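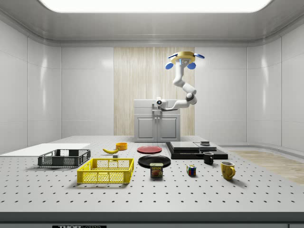

Second stop: the simulation corner at Kalstead

Oluwaseun Obi let us loose on the simulator next, and I could have stayed all afternoon! The arm had the hand with four blue finger pads on, and the table was set with a banana, a SPAM can, a Rubik's cube, plates and mugs. Fatima Ojo swapped in a two-finger gripper from Okoro so we could try both on the same can. I liked the four pads best for the banana (so gentle), but the mug handles went to the Okoro. They've logged 2,813 grasps since December, 352 of them on mugs.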